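Ostgate Opens Gripper Comparison Program for Cable Handling, Starting With the Patch Panel

STASUDVILLE — Ostgate is very happy to announce that its new gripper comparison program is open to outside teams as of this June, after a long spring of getting the first rounds into shape. The program lets makers and users of robot grippers try their finger designs, arms and controllers against the same cable job, under the same rules, and take home results they can set side by side with everyone else's.

Cable work has a way of humbling good equipment. A gripper that picks up boxes all day long may do poorly with a thin, springy cord that has its own ideas about where it wants to go, and the people who buy grippers have had very little to go on beyond a sales sheet and a handshake. We heard this again and again from customers, and we felt it ourselves in our own shop in Stasudville, where choosing a pair of fingers used to mean ordering several kinds and hoping for the best!

The first rounds compared two gripper designs, the Hashemi parallel gripper and the Catlow slim-finger gripper, on a simulated workcell with a rack, a narrow patch panel and loose network cables. Each gripper was given 1000 attempts at the same set of plugging and routing tasks, with the cables starting in a different position every time. The simulator recorded the whole run, from the first reach to the final release, so that a failed attempt could be looked at as closely as a good one.

The Catlow fingers finished 414 attempts with the plug fully seated and the cable lying where the task sheet asked for it. The Hashemi gripper finished fewer in the crowded part of the panel but did better on long pulls, where its wider pads kept a steadier hold on the cord. We are publishing both sets of results in full, the weak spots included, and we are grateful to the people at Hashemi and Catlow for agreeing to that so cheerfully.
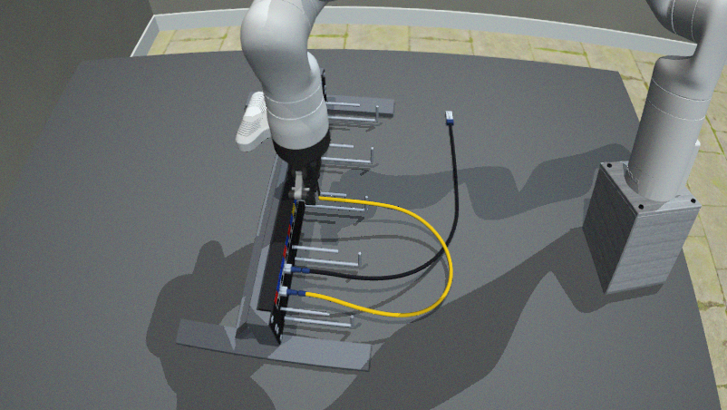 Why start in simulation instead of on a real bench?

Simulation lets every gripper face exactly the same starting positions, as many times as we like, without wearing out plugs or waiting for a person to reset the table. Teams can also swap a controller or change the shape of a fingertip in the morning and have a full set of runs to look over by late afternoon. Real hardware comes next, and the best settings from the simulated rounds will be carried over to it.

Each team that signs up will receive the workcell files, the task sheet, a baseline controller and the scoring tool. The baseline controller is a plain one on purpose. We would like newcomers to be able to read it in a sitting and get an arm moving the same day, and we expect the more seasoned teams to replace it with something of their own fairly quickly. Either way is welcome, and entries using the baseline will be listed separately so that a new fingertip is never credited with the work of a better controller.

Scoring covers four things: whether the plug is seated, whether the cable follows its route, how hard the fingers squeeze, and how long the job takes. A single attempt may last up to 90 seconds. Anything still in progress when the time is up is marked unfinished, and the tool keeps the record so the team can see how far it got. We went back and forth on the squeeze limit for weeks — longer than any of us would like to admit — and settled on a level that can be adjusted for softer cables.

A second stage, planned for later in the program, will compare camera placements. Several early users asked for this, and they were right to ask, for a fingertip that works nicely with a clear view of the port can struggle when the arm itself blocks the camera. Teams taking part in the first stage will be able to keep their gripper settings and change only the camera, which should make the differences easier to read.

Sign-up is open now through the Ostgate program desk in Stasudville. The fee for a company team is $1530 and covers both stages, while schools and hobby groups may take part free of charge. An online question session will be held Monday at 10 a.m., and anyone curious about grippers is warmly invited to listen in, signed up or not.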